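# Teleoperated Demonstration of Soft-Package Grasping with a Multi-Fingered Hand 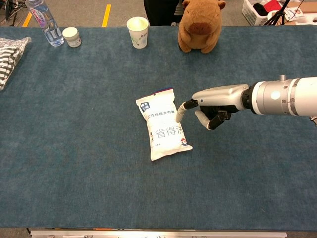
*Figure 1. Robot hand at the edge of the soft package, chest camera view. Other objects along the far side of the table.*

Project report, manipulation lab course, Tirbridge. Submitted in August.

## 1. Task

The robot has to pick up a sealed plastic bag lying on a carpeted table, lift it clear of the surface and set it down in a marked zone. The bag used for most recordings is a retail pack of disposable underwear, slightly puffy and wrinkled at the sealed edges. It gives way under the fingertips and slides on the carpet when pushed from one side. We chose it after trials with a rigid box proved too easy to be useful for comparing control methods.

Other items stay on the table as clutter. In the setup of Figure 1 these include a water bottle, a small white jar, a paper cup and a plush capybara. The operator is told not to touch them.

## 2. Control methods

Two methods were compared.

**Glove teleoperation.** The operator wears a Thorlacius glove and a wrist tracker. Wrist pose is mapped to the arm with a fixed scale factor, and finger joint angles are retargeted to the robot hand by matching fingertip-to-palm vectors. The operator watches the chest camera feed on a monitor and has no direct view of the table.

**Hand guiding.** The arm is set to gravity compensation and a second person moves it by the forearm. Finger closure is triggered by a foot pedal with a preset grasp. This was implemented in our Batwood control package with no changes to the hand driver.

Both methods write to the same log format: joint positions, commanded positions, motor currents and camera images. Logging runs at 50 Hz for joint data. Images are stored at the camera rate and aligned to the joint data afterward by timestamp.

## 3. Procedure

Each demonstration starts from a home pose with the hand open and clear of the tabletop. The bag is placed by hand in one of 9 start positions, with its rotation left to the person placing it. The operator then:

1. moves the hand to a pre-grasp pose beside the bag, fingers partly curled
2. slides the fingertips under the near edge
3. closes the thumb against the top face
4. lifts, transfers and releases

Step 2 is where most attempts fail. If the fingertips are too high they press the bag flat and it slips away. If they are too low they catch in the carpet and the arm stops on its force limit. Operators settled on approaching with one finger extended toward the bag edge and the rest held back until contact.

An attempt is discarded if a clutter item is knocked over, if the force limit trips, or if the operator lets go of the enable switch.

## 4. Results

We kept 461 demonstrations after discards. Glove teleoperation produced the larger share, mainly because one person can run it alone. Hand-guided runs were faster from home pose to first contact, but the preset grasp often closed on one corner of the bag and dropped it during transfer. It also put the helper's arm in the camera view, which makes those images a poor match for autonomous operation.

Glove drift was the main fault on the teleoperation side. The index finger offset grew over a session and had to be rezeroed after some 7 minutes of continuous use. We added a calibration prompt to the Wurkness recording tool, which blocks a new episode until the open-hand and fist poses have been repeated.

Depth was difficult to judge from the single chest view. Operators reported using the shadow of the hand as a cue, but under the lab's diffuse light this shadow is faint. A second view from the side is recommended.

## 5. Open items

- Retargeting has no term for thumb opposition. Pinch grasps currently depend on the operator overcorrecting.
- Motor current is logged but not shown to the operator.
- Start rotation of the bag should be measured from the first image of each episode and added to the metadata.
- Hand-guided episodes need a separate flag in the training split.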